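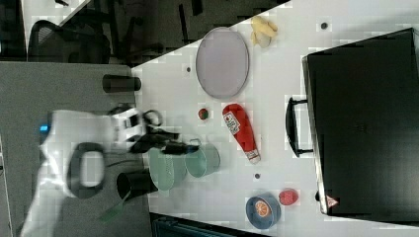
Figure 9. Light green and black cups on a white tabletop.

Section 5. Leveling, First Reset and Height Settings

Do this section after the top is screwed to the frame and all cables are plugged into the control box. If the handset display is dark, go back to Section 4 and check the power cord at both ends before doing anything else.

CAUTION: Clear the top completely before the first reset. Cups, lamps and monitors can slide or tip while the legs find their lowest point, and the table may be noticeably out of level until the reset is complete.

CAUTION: Keep hands, chair arms and drawer units out from under the top while it is moving.

5.1 Leveling the feet

The Turkum table has one leveling screw at each end of each foot. The screws are fully turned in when the table leaves the factory.

1. Move the table to the place where it will be used. Lift it with two people, one at each end. Do not drag it, on carpet especially, as this bends the leveling screws.
2. Press down on each corner of the top in turn and note which corner rocks.
3. Turn the leveling screw under that corner counterclockwise (seen from above) until the rocking stops. A quarter turn at a time is enough.
4. Set a level on the top, first along the long side and then along the short side. Adjust the other screws as needed.
5. Check all four corners again.

NOTE: On carpet the feet settle under the weight of the table. Leave it standing overnight and repeat steps 2 to 5 the next day.

NOTE: Do not extend a leveling screw past the red mark on its thread. If the floor slopes more than the screws can take up, use the Casness foot pads (sold separately).

5.2 First reset

The reset teaches the control box where the bottom of travel is. It has to be done once after assembly, and again any time the table has been unplugged for a long period or a leg has been replaced.

1. Make sure nothing is on the top and nothing is under it.
2. Press and hold the DOWN key. The top moves down at normal speed and stops.
3. Release the key, then press and hold DOWN again. After 5 seconds the display shows RST.
4. Keep holding. The top moves down slowly a short distance, comes up slightly and stops.
5. Release the key when the display changes from RST to a height in inches.

If you let go of the key early, the display goes on showing RST and the UP key will not respond. Start again from step 2. No harm is done to the motors.

If one leg moves and the other does not, unplug the table and check the leg cable. The connector has a small clip on one side and can be pushed in most of the way without latching — it should click.

5.3 Checking the displayed height

Measure from the floor to the upper surface of the top and compare it with the display. The control box assumes the standard Zetdale top. If you have fitted a thicker or thinner one, the display will be off by the difference.

1. Press and hold M and UP together until the display flashes.
2. Use UP and DOWN to change the number to the height you measured. The table does not move during this step.
3. Wait for the flashing to stop. The new value is saved.

5.4 Saving a height

Four heights can be saved, one on each number key.

1. Move the top to the height you want.
2. Press M once. The display shows S and a dash.
3. Press a number key within 5 seconds.

To go to a saved height, press and hold its number key until the top stops. Saving a new height on a key overwrites the old one. Saved heights are kept when the table is unplugged.

For sitting, start with the top level with your elbows while your feet are flat on the floor. Most people end up changing this once or twice in the first week, so don't spend too long on it now.

5.5 Setting an upper or lower limit

Set a limit if there is a shelf above the table or a cabinet below it. The limit cannot be set closer to the end of travel than the table can detect, so measure the gap first and leave some clearance for whatever stands on the top.

1. Move the top to the highest (or lowest) position you want to allow.
2. Press and hold M and number key 1 for the upper limit, or M and number key 2 for the lower limit.
3. Release both keys when you hear a beep.

To remove both limits, press and hold M and number key 4 until you hear two beeps.

5.6 Rest period

The motors are rated for short runs. After a long spell of moving up and down without a break, the display shows HOT and the keys stop responding. Leave the table plugged in and wait 20 minutes. The message clears without a reset.

If HOT comes up during ordinary use, the top is probably overloaded. See the load table on page 21.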